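# 제5장 열과 압력이 다시 빚은 돌

돌 이야기를 시작하면 많은 학생이 산과 절벽부터 떠올립니다. 물론 그것도 좋은 출발점이지만, 이 장에서는 조금 더 가까운 곳, 그러니까 우리가 밥을 먹고 손을 씻고 창밖을 내다보는 집 안에서 출발해 보려고 합니다. 상판과 문턱, 계단과 화분 받침까지, 실내에서 만나는 돌은 생각보다 종류가 많고 저마다 지나온 길도 다릅니다. 다 읽고 나면 부엌에 들어설 때 바닥부터 한번 내려다보게 될지도 모르겠네요!
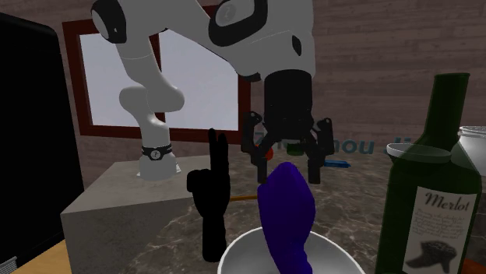

**그림 5-1.** 흰 그릇과 회색 작업대, 그리고 짙은 붉은색 창틀.

앞 장에서 우리는 석회암이 얕고 따뜻한 바다에서 조개껍데기와 산호 부스러기가 쌓여 만들어지는 과정을 살펴보았습니다. 이 석회암이 땅속 깊이 묻히거나 뜨거운 마그마 곁에 놓이면 어떻게 될까요? 녹아 버리는 것은 아닙니다. 고체인 채로 방해석 알갱이들이 서로 맞물려 다시 자라고, 그러는 동안 화석의 흔적은 대개 흐려지거나 사라집니다. 이렇게 태어난 돌이 대리암이고, 건축과 공예에서는 흔히 대리석이라고 부릅니다. (석재 시장에서는 변성되지 않은 석회암까지 대리석이라는 이름으로 팔기도 하니, 지질학 용어와 상품 이름은 구별해서 써 주세요.)

이 장에서 자주 찾아갈 곳은 마테뭄(Matemum) 채석장입니다. 깊이가 100미터에 이르는 이 채석장의 북쪽 벽에는 석회암이 대리암으로 바뀌어 가는 모습이 비교적 온전하게 드러나 있습니다. 예비에르(Jevier) 계곡에서 올라오는 길은 268개의 계단으로 되어 있어서 숨이 꽤 차지만, 중간쯤에서 뒤를 돌아보면 지층이 기울어진 방향이 한눈에 들어옵니다. 5.3절의 관찰 활동도 이 길을 따라 진행합니다.

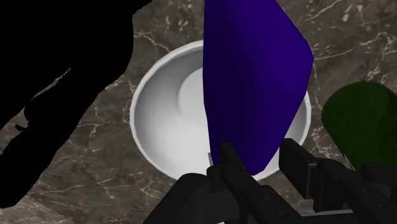 대리암이 순수한 방해석으로만 이루어졌다면 희고 고른 빛을 띠겠지만, 자연에서는 그런 경우가 오히려 드뭅니다. 원래의 석회암에 섞여 있던 점토와 철 성분, 유기물이 바탕색을 바꾸고, 갈라진 틈을 나중에 채운 광물은 가느다란 맥이 되기도 합니다. 그림 5-2의 표면에서는 갈색과 회갈색, 어두운 회색이 뒤섞인 바탕 위로 크림색과 옅은 베이지색 맥이 지나가고, 그 가운데 한 갈래는 흰 그릇의 가장자리 쪽으로 휘어 내려옵니다. 연필로 맥을 하나 골라 따라가 보면서 어디에서 갈라지고 어디에서 흐려지는지 공책에 옮겨 그려 보세요. 맥과 맥이 만나는 지점은 틈이 생긴 순서를 가늠할 때 큰 도움이 되는데, 자세한 방법은 5.2절에서 후바체크(Hubáček) 암석 표본집의 단면들을 가지고 연습하겠습니다.

## 이 장을 시작하기 전에

- 제4장의 퇴적암 분류표를 다시 읽어 둡니다.
- 방해석과 석영의 굳기 차이를 떠올려 봅니다.
- 집이나 학교에서 돌로 된 표면을 2곳 골라 색과 무늬를 적어 옵니다. 5.1절의 첫 토의에서 그 기록을 함께 펼쳐 놓고 이야기합니다.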